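The engineer who runs the simulation work at Prosico didn't want to start with the robot. She wanted to talk about shadows.

"We had a policy that did fine until we moved the lamp," she said. "Then it reached for the dark patch next to the block."

Her project, Gretumero, trains a small arm entirely in rendered rooms. Each task is run under eight lighting setups, and the policy gets two views: one from the gripper and one of the whole table. An earlier version, Jeka, used only the wide view.

"Jeka could find a block. It was bad at the last bit, when the fingers close."

With both views, she said, missed grasps fell from four in ten to three in ten. She called it a modest result and said the wall and table colors still need more variety.

Both views below are rendered, the gripper's first and the wide one second.

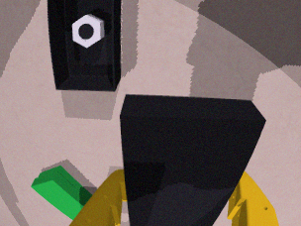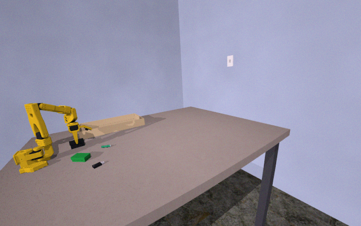 ## What comes next

The group plans to repeat the test on a real arm in June, at the Căpraru lab. She expects the numbers to drop.

"The close view is the part I worry about. Real black plastic shines, and ours mostly doesn't."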